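Será que o rótulo "lava a frio" poupa mesmo energia?
Relatório de projeto – Unidade curricular de Consumo e Ambiente

1. Ponto de partida

A ideia deste trabalho nasceu de uma embalagem. O detergente Nurkora, vendido em quase todos os supermercados de Brisinport, promete na parte da frente "a mesma limpeza a frio" e, em letra bem mais pequena, na parte de trás, recomenda 40 graus para "sujidade persistente". Quisemos saber o que significa uma coisa e outra, e se quem compra o produto muda de facto o programa da máquina.

Convém dizer já que partimos desconfiados. As campanhas que pedem ao consumidor um gesto pequeno costumam medir o gesto e raramente medem o resultado. Um folheto distribuído à entrada do supermercado garantia uma poupança "até 60%" por lavagem, sem indicar em relação a que programa, a que máquina ou a que quantidade de roupa. A palavra "até" faz ali um trabalho considerável.

2. O que fizemos

O inquérito esteve disponível durante o mês de outubro, em papel e em linha. Recebemos 837 respostas, das quais aproveitámos 700. As restantes foram excluídas por estarem incompletas ou por virem de pessoas que não tratam da própria roupa. Perguntámos a temperatura habitual, o motivo dessa escolha, o detergente usado e se a pessoa se lembrava de ter visto a campanha.

Em paralelo, fizemos um ensaio na lavandaria self-service Suwannarat, que nos cedeu 2 máquinas iguais fora das horas de maior movimento. Em cada sessão lavámos panos de algodão com 4 tipos de nódoa: café, azeite, molho de tomate e terra. Numa máquina usámos o programa a 20 graus e na outra o programa a 40. O consumo foi lido num medidor ligado à tomada.

A avaliação das nódoas foi visual e feita por nós. É um método fraco. Tentámos compensar misturando os panos antes de os classificar, mas alguns distinguiam-se bem pela textura, e não podemos garantir que a classificação tenha sido cega.

3. O que as pessoas dizem

A maioria dos inquiridos afirma lavar "quase sempre a frio". Esta resposta merece cautela. Mais à frente, no mesmo questionário, pedia-se a temperatura da última lavagem, e uma parte considerável das mesmas pessoas indicou 40 graus ou mais. Algumas escreveram à margem que 30 graus "já é frio". Outras não sabiam, pois usam o programa que vem selecionado quando a máquina liga.

Quanto à campanha, quem se lembrava dela não lavava a temperaturas visivelmente mais baixas do que os outros. Pode ser que a mensagem não tenha efeito, ou pode ser que a nossa pergunta fosse má: "lembra-se de ter visto" apanha toda a gente que gosta de responder que sim.

4. O que as máquinas mostraram

O programa a 20 graus gastou menos eletricidade em todas as sessões, como seria de esperar, visto que a maior parte da energia serve para aquecer a água. Preferimos não dar uma percentagem única. A diferença variou bastante de sessão para sessão e suspeitamos que a temperatura da água de entrada tenha pesado nisso, mas não a registámos.

O café e a terra saíram de forma semelhante nos dois programas. O azeite não. Nos panos lavados a 20 graus ficou quase sempre uma sombra, e vários teriam de voltar à máquina. Uma segunda lavagem anula boa parte do ganho da primeira, e esse cenário não aparece em folheto nenhum. A marca Darnano, que testámos numa sessão extra, comportou-se da mesma maneira, embora prometa mais.

5. Apresentação dos resultados

Os dados foram apresentados à turma no fim do semestre, com um cartaz e uma mesa onde os colegas puderam comparar os panos.
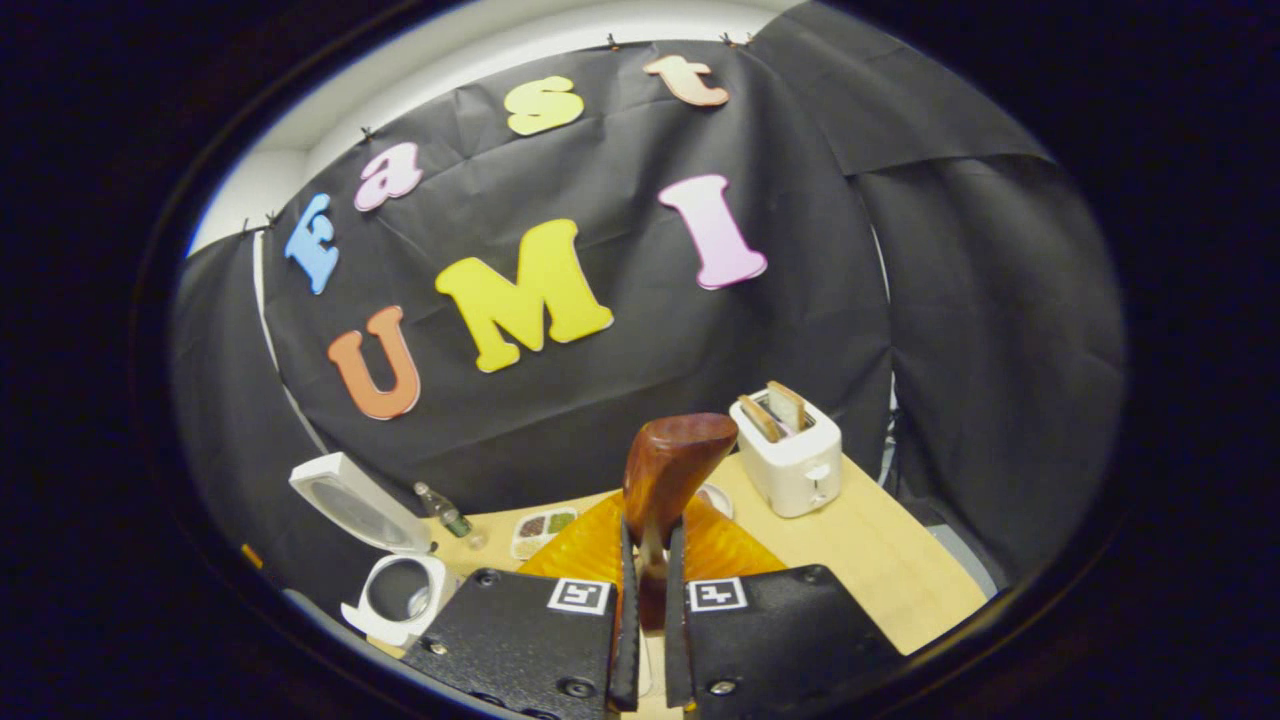 Então compensa lavar a frio? Para roupa pouco suja, compensa; para nódoas de gordura, os nossos panos sugerem que mais vale tratar a nódoa antes ou subir a temperatura logo à primeira.

Na discussão, o ponto mais contestado foi a amostra do inquérito, e com razão. Quem responde de livre vontade a um questionário sobre lavagens e ambiente já tem algum interesse no assunto. Os valores reais da população de Brisinport serão provavelmente menos simpáticos do que os nossos.

6. Limitações e trabalho futuro

Faltou-nos medir a água de entrada, pesar a roupa com rigor e repetir o ensaio noutra estação do ano. As máquinas da Suwannarat são profissionais e os ciclos são mais curtos do que os de uma máquina doméstica – a comparação com o que se passa em casa é, por isso, arriscada. Também não estudámos o desgaste dos tecidos, argumento que vários inquiridos deram para lavar a frio e sobre o qual não temos nada a dizer.

Um grupo que queira pegar no tema deveria começar pelos registos reais de utilização, se algum fabricante os ceder. Pedimo-los a dois e ainda não recebemos resposta. O questionário completo e a folha com as leituras do medidor seguem em anexo.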